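What Happens to Soft Plastic?

Soft plastic is any plastic that can be scrunched in the hand. Bread bags, wrappers and carrier bags are all common kinds. 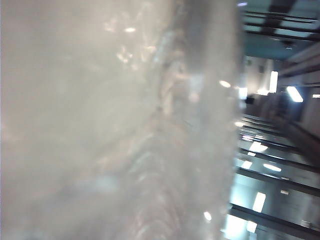

Most plastic begins as oil or gas taken from under the ground. Factories turn it into small beads, which are melted. To make a bag, warm plastic is blown into a long tube, rather like a balloon, and then pressed flat, cut and sealed.

Thin plastic is light and keeps food fresh. It can also last a very long time once it is thrown away. Wind may carry it into rivers, where animals can mistake it for food.

Recycling soft plastic is harder than recycling bottles. Thin sheets wrap themselves around the wheels of sorting machines — sometimes the whole line has to stop. For this reason, many towns ask families to take soft plastic to a separate collection point.

Pupils in Trunberg may bring clean, dry bags to the Vundwood Centre during March. Please ask an adult to help.

Text by Covadonga Cordero, Schools Service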